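Home | Syllabus | Notes | Labs | Office hours
Reading time: 4 min

Unit 6: Can a machine do the chores yet?
Notes by Magdolna Juhász, April 2021

Where we left off

Last time we watched factory arms put the same part in the same place all day long. They are wonderful at it, and they have been for decades. Today we move into the kitchen, and everything that made the factory easy goes away! The part is never in the same place, it has a funny shape, and somebody has moved the bowl since breakfast.

So, the short answer to the question in the title is "some of them, sometimes, if you help." The long answer is the rest of this unit, and I think it's the best part of the course.

What counts as a chore

Take "put the eggplant in the pan." You can say it to a four-year-old. For a machine it splits into a pile of smaller jobs:

- find the eggplant, even against a shiny background
- decide where to hold it
- get there without bumping the rim
- close the fingers far enough, then stop
- lift, carry, let go
- check that it really went in
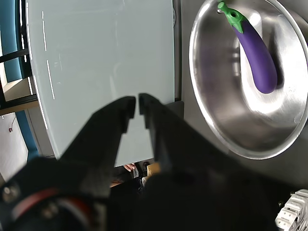 The last one gets skipped all the time, and it matters more than students expect. A person who drops a carrot knows it right away. A simple controller with no check will carry nothing across the kitchen, open its fingers over the pot and report a job well done. When you read a claim in a paper or a news story, look for who decided that the job was finished, the machine or a person standing next to it.

Polished steel deserves a word too. A metal bowl throws bright highlights and bent copies of whatever is near it, and a vision system can take those for edges or objects. We come back to this in Unit 7, with the math.

Reading a success rate

Suppose the Skunddale exercise sheet gives you 184 tries at moving a toy vegetable out of a bowl, and says 100 of them worked. That is a bit over 54 percent. Good or bad? Before you answer, ask:

1. Was the bowl always in the same spot? Moving it by the width of a hand can change the result completely.

2. Were the vegetables the same ones used in training? A long thin pepper and a fat eggplant want different grips, and a toy weighs very little next to the real thing.

3. What was the container? A pan has a wall to get over on the way in and again on the way out, so fingers that do fine on an open table may run into the side.

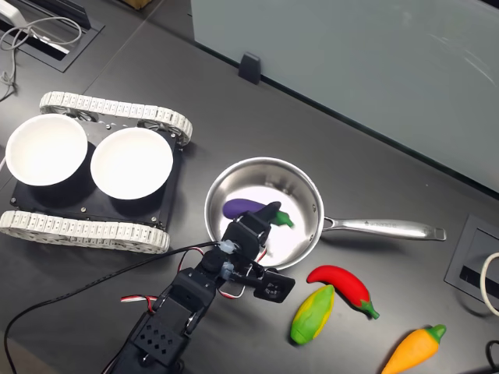 4. How long did each try take? If a machine needs 40 seconds to move one vegetable, that can still be useful (you are asleep, who cares?), but it will not keep up with a cook.

5. Who reset the table between tries? That is work as well, and it almost never shows up in the number.

Shop floor or home?

Harkness and Tóth, the two case studies in your packet, make a nice pair. The Harkness case is a packing line: flat belt, steady light, known boxes. The Tóth case is a shared kitchen, with drawers that stick and people walking through. Read them side by side and mark every place where the packing line gets something for free that the kitchen has to work for. My own list ran to 2 pages and I was still adding to it in February!

My view, which you are welcome to fight with, is that loading and sorting jobs in small shops will come well before general help at home. Wiping a table is closer than folding a shirt. Cooking a whole dinner is a long way off, though single steps of it look better every year, and I get a real kick out of watching them.

For the lab

Pick one chore you did this week and break it down as we did with the eggplant. Go until each step is something you could test with a yes or no. Bring it on paper to the Havdale room, along with the step you think would fail first and how the machine could notice.

Previous | Next | Back to top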